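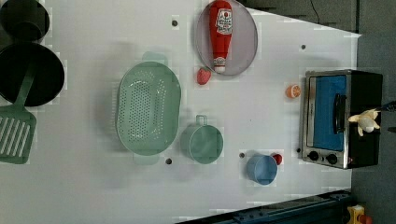
Quem compra o primeiro robô de bancada costuma pôr todo o orçamento no braço e deixar o resto para depois. Eu fiz assim uma vez e fiquei sem dinheiro para a mesa. Agora começo a lista pelo fim, pelos objetos que o robô vai manipular. Um coador grande e oval, uma frigideira preta e um forninho de brinquedo já ocupam muita área, e dessa área depende o alcance do braço que vale a pena pagar. Escreva primeiro as tarefas, depois os objetos, e só então peça os preços.

Passo 1. Separe o orçamento em duas folhas. Na primeira ficam o braço, a garra e as câmeras. Na segunda ficam a mesa, os cabos, as peças de reposição e os objetos. Para a segunda folha eu reservo 585 euros, e em julho faço a revisão dos valores.
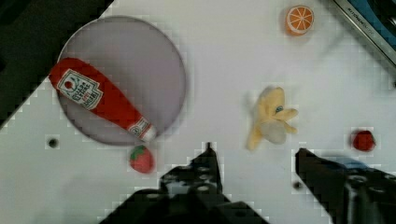
Texto: ilegível

Passo 2. Escolha a garra pelos objetos mais difíceis. Uma banana de pelúcia cede quando é apertada, um morango pequeno pede dedos finos. Pergunte ao vendedor a abertura máxima e a força mínima, e peça a resposta por escrito. Pedi cotação à Kura e à Desmet com a mesma lista, e assim a comparação ficou simples. A Kura incluía os dedos de reserva no preço, a Desmet cobrava à parte.

Passo 3. Conte os cabos no plano. Cada cabo que acompanha o braço precisa de folga no punho, e a folga gasta-se com o uso. Compre um conjunto de reserva junto com o equipamento, pois o transporte separado sai caro.

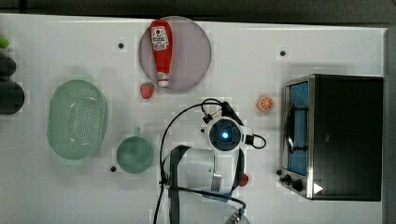 Braço sobre a mesa branca, com a garra entre o morango e a fatia de laranja.

Passo 4. Reserve 300 euros para os objetos e a sua substituição. Esta verba está dentro da segunda folha. Eu compro os alimentos de brinquedo na Rando e peço sempre dois iguais. Quando um se estraga, o trabalho continua com o mesmo modelo.

Passo 5. Confirme a garantia antes de assinar. Eu não aceito menos de 12 meses para o braço e 6 para a garra. 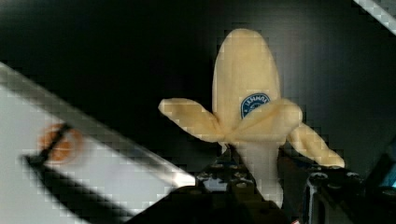
Vale a pena comprar uma garra usada?
Depende do estado dos dedos e da existência de peças. Se o fabricante ainda vende os dedos desse modelo, a compra pode ser boa. Peça também o manual e o cabo original, e desconte do preço tudo o que faltar.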